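2. Data and Method

The study looks at how small promoters choose opponents for a young boxer in the period before the first title fight. In the trade this is usually called matchmaking, and it is done mostly by telephone and by memory. Written records exist, but they are kept for the license and for the purse, and the reasons for a choice are seldom put on paper. For this reason we had to combine bout sheets with interviews.

The bout sheets came from three promoters, which we call by their business names, Pedatside, Fatar and Skov. All of them work with boxers at the beginning of the career, and all of them stage their cards in small halls with up to 200 seats. Pedatside gave us complete sheets. Fatar and Skov gave us the sheets for the main part of each card, and the opening bouts were filled in from the printed programs where these could be found. A fourth promoter, Ravudura, agreed to be interviewed but did not open its files, and it is therefore absent from the tables.

From this material we collected 200 bouts. After removal of exhibition bouts, bouts in which the opponent was replaced at the weigh-in, and bouts with no agreed weight on the sheet, 146 remained for the analysis. We considered whether the replaced opponents should stay in the sample, as they are a normal part of the business at this level. In the end we left them out, as the promoter in such a case takes whoever is available and we can not speak of a choice.

Figure 1. Hand-held gripper, with a person in a teal short-sleeved shirt behind it.

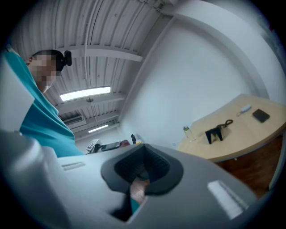

For each bout we coded the age of both boxers, the record before the bout, the stance, the agreed weight and the scheduled number of rounds. The record was coded in the simple form of wins, losses and draws. It is well known that this form hides much. A boxer with many losses may have lost to very good opposition, and a boxer without any loss may have met only men who were brought in to fall. We tried to correct for this with the record of the last opponents, but for visiting boxers the information was often not complete, and the correction is used only in the second model.

The interviews were made with the matchmakers in their offices or at the gym, mostly in February, when the calendar is quiet. We asked them to take a sheet from an older card and tell us why this opponent was called and which others were refused. Two answers came again and again. The first was that the prospect had to be "moved", meaning that each opponent should ask a new question of him: a southpaw, a tall man, a man who holds. The second was the number of tickets which the prospect sells in his home town. A good seller was given easier opponents for a longer time, and the matchmakers said this openly.

We are aware that such answers are given after the result is known. A bout that ended with an upset may be explained in another way than it was planned. Where the matchmaker still had the first list of names, we compared this list with the answer, and we mark these bouts in the tables with a star. The starred bouts are also analyzed alone in Section 4.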